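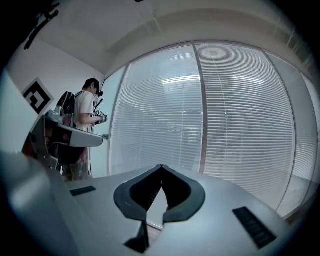 Grendinholm, Second Floor Users' Meeting
Minutes of the meeting held on 21/06/2024 in Room 26

Chair: Imani Whitfield
Minutes: Emmett Sorensen
Apologies were received from the Vasetti office.

1. Minutes of the last meeting
Agreed as a correct record, with one correction. Item 4 should say that the carpet tiles by the lift are to be replaced, not cleaned.

2. Matters arising
The noticeboard has been moved to the stair landing. The kitchen tap still drips. Emmett has reported it again and will ask for a date this time.
The key to the stationery cupboard has been found and is back on its hook.

3. Blinds and glass partitions
Imani went through the quote from Haddad for cleaning the venetian blinds along the glass partitions. The price is £166 for one visit, with the glass included on both sides. The last clean was in February and only the glass was done then -- the slats were left, and people have complained of dust when the blinds are tilted.

There was some talk about whether the blinds should be kept down all day. Those with desks near the glass prefer them down with the slats open. Others would like them raised in the afternoons so the room feels less shut in. It was agreed that the blinds stay down as the normal position, and that whoever is using the room may tilt them as they wish. They should be put back to open slats at the end of a booking.

Several members said the cords are being pulled at an angle, which makes the slats hang unevenly. Eken supplied the blinds and will look at the worst ones when they come for the door closers. Any repair beyond simple adjustment will need a separate quote.

Agreed: accept the Haddad quote. Emmett to book, on a Saturday if possible.

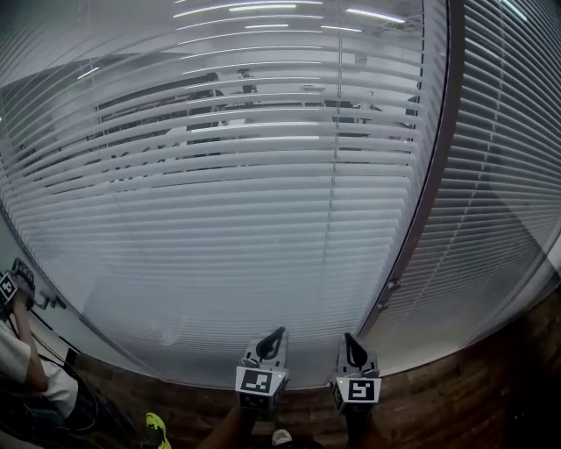 Who should be told if a blind sticks or a cord comes loose?
Emmett Sorensen, by email, with the room number and which panel it is. Please leave the blind as it is until he has seen it.

4. Wooden surface below the glass
Cups and wet umbrellas have been left on the wood and there are complaints about marks. Imani has a tin of wax and is willing to try it on a small patch at one end before anything is decided. Items left on the surface overnight will be put in the lost property box in the kitchen.
One member asked for a shelf for bags as an alternative. Deferred to the next meeting.

5. Ceiling lights
The lights on the inner side of the partition are being left on after the last person goes. It was suggested that they be put on a timer. Eken has said the present switches will take a timer set to 20 minutes, but people working late would have to get up and reset it. No decision was made. For now a card will go by the switch.

6. Any other business
Vasetti have asked to move their Monday booking to the morning. No objection.
The recycling sacks are being overfilled. Please tie them and start a new one.
The dark chair with the loose arm is to stay out of use until it has been mended.

Actions
Emmett: book Haddad; chase the kitchen tap; print the card for the light switch.
Imani: wax test; reply to Vasetti; ask Eken when they are coming about the door closers.

Next meeting to be arranged by email once the cleaning date is known.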